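Monthly meeting, Cimgate guest house – laundry and rooms
April, started 2:00 p.m.
Minutes taken by Etelka Hajdu

Last month's minutes were read and accepted with one change. The Zumer invoice was for pillowcases, not towels.

The main subject was clothing left behind by guests. We now have 24 pieces in the hall closet, and most are not folded or tagged. Promia has asked for a written routine before the summer bookings start. 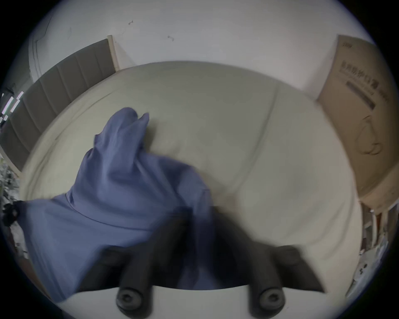
**Item 1: Left clothing**

Agreed that soft items get folded on the bed, after the sheets have been checked. Chae would like everything folded the same way so it stacks in the closet – sleeves in, then in half, then in half again. Anything bunched up gets shaken out and laid flat first. Tags go on the outside with the room number and month.

Items are kept for 56 days. After that they go to the donation bin.

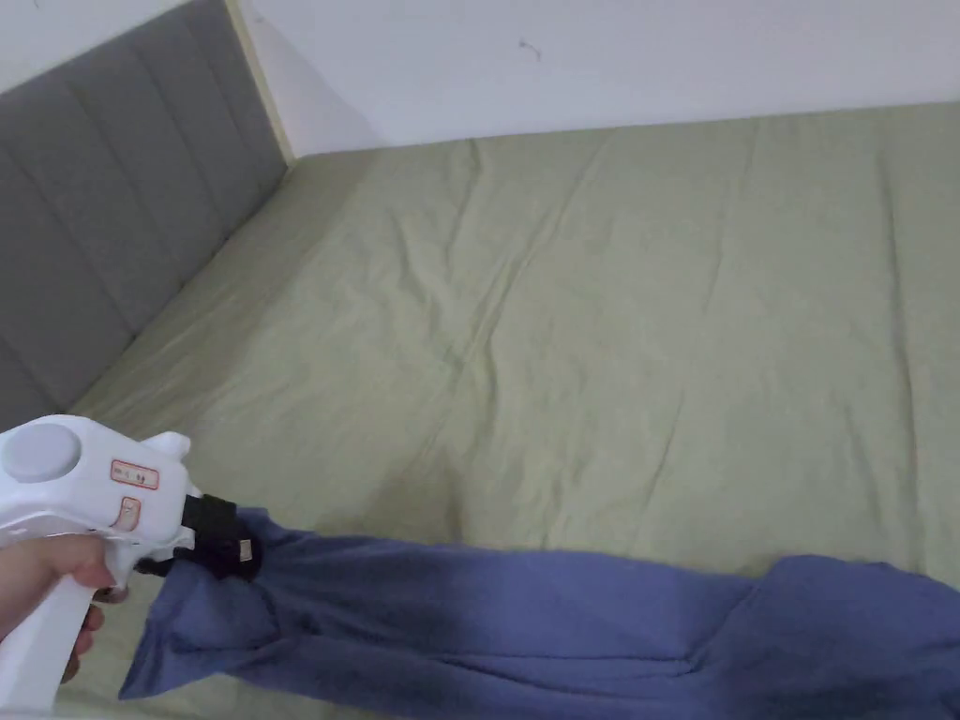
*Blue cloth on the green bedding.*

**Item 2: Bedding**

The green set creases badly when it sits in the dryer. Etelka will try a shorter cycle and report back. Two more fitted sheets are needed. The linen budget stands at almost $1,000 for the rest of the season, and the sheets will come out of that. No decision on new duvet covers. 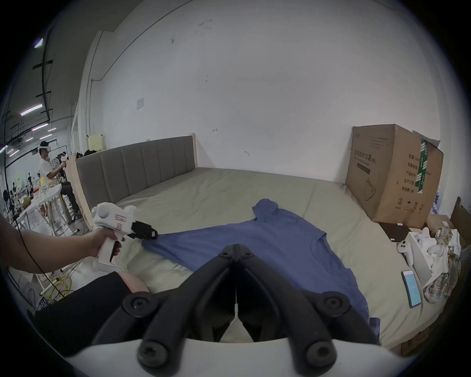 **Item 3: Boxes and storage**

Cardboard boxes are to be flattened and taken down once they are empty. Keep one large box for donations. Shelf labels for the hall closet were put off to the next meeting.

Closed at 2:56 p.m.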